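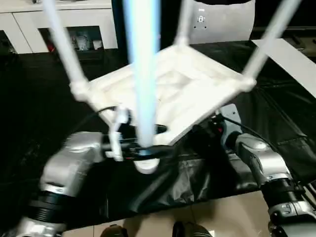
Workshop notes: the two-arm build

The shared bench at Fevik now has both arms of the Stovik build running from the same controller. Until February they took turns, and most of the early work was done with one arm parked. Members who pay into the Grerkine fund have covered 253 dollars in parts so far this year, mainly cable, connectors and finger pads.

Current work is split between two kinds of handling. The first is rigid furniture, where both grippers have to agree on where a frame is before either one closes. Small errors add up fast over the length of a leg. The speed limit in the controller is set at 200 for this and should stay there – please don't raise it between sessions.

The second is cloth, which gives the planner more trouble. A sheet has no fixed shape, so the arms look for an edge or a corner and work from that.
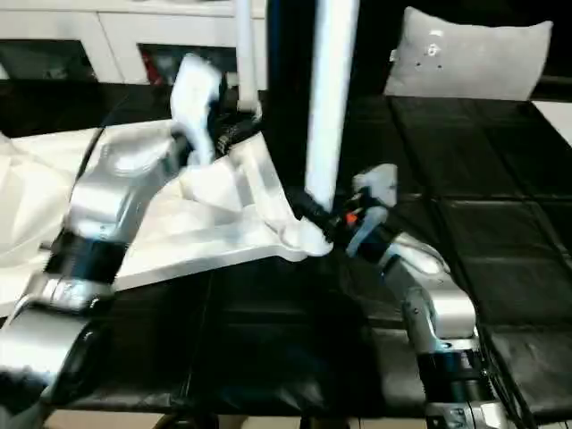

Both arms at the bench with a white cloth.

The gripper code was rewritten over the summer and is in the Shenoy folder on the workshop drive. The old version is still there under its own name. If you are testing, log each run on the sheet by the door, including the ones you stop early. The target is 2000 logged runs before we change the finger design again.

Still open: cable routing at the wrists, a better way to hold the bench covering down, and a second emergency stop on the far side. The bench is booked for 6 more sessions, and the remaining slots are on the sign-up page.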